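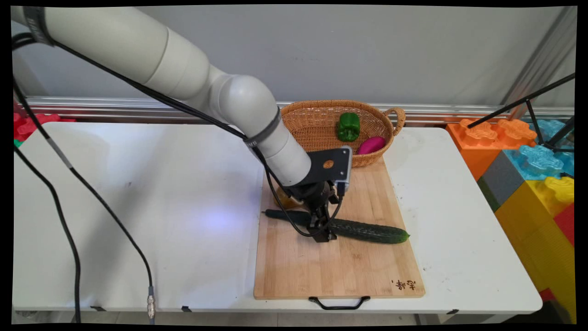 Grutendale traders offered balers on credit, with the sums left out

August 9, 2019

Shops and small factories in Grutendale are being invited to swap their skips for cardboard balers, paid for monthly under a leasing scheme from the waste firm Vanside. The firm says the machines will "pay for themselves". It has yet to show how.

Under the offer, a trader puts down nothing and pays £546 a month for a mid-sized baler made by Şimşekoğlu. The lease runs for 4 years. Servicing is free for the first 2, after which the price is "to be agreed" — a phrase that ought to make any shopkeeper reach for a pen.

Vanside's leaflet claims savings of up to 30 per cent on collection costs. It doesn't say which businesses managed that, or how much cardboard they were throwing out to begin with. The rate paid for baled card isn't fixed either, so if prices drop the trader still owes the full lease.

A similar scheme in Firnelgate was dropped last October. Vanside blames low take-up, though several traders there complained about the charge for leaving early, and the same charge appears in the Grutendale contract.

The firm said full terms were available on request. We requested them, and were sent the leaflet again.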